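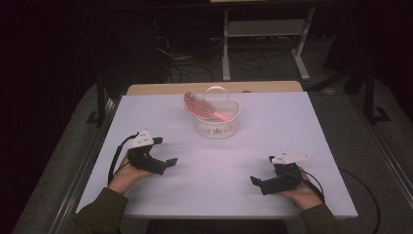
1 min read

Anisa Subramaniam's group at Rorcombe teaches robot arms to tidy up, but most of the teaching happens with no arm in the room. A person works a pair of hand-held grippers at a table and the movements are recorded.

"The hairbrush and basket was our hardest task," she says. "The handle gets in the way of everything."

The group collected 600 demonstrations from 8 people. Halfway through, they began changing the brush's starting angle every time. Training on the varied half alone cut failed grasps by 27 per cent.

"I'd expected we would need the lot," Subramaniam says. Her colleague Tariq Mirani wants to try it with towels next.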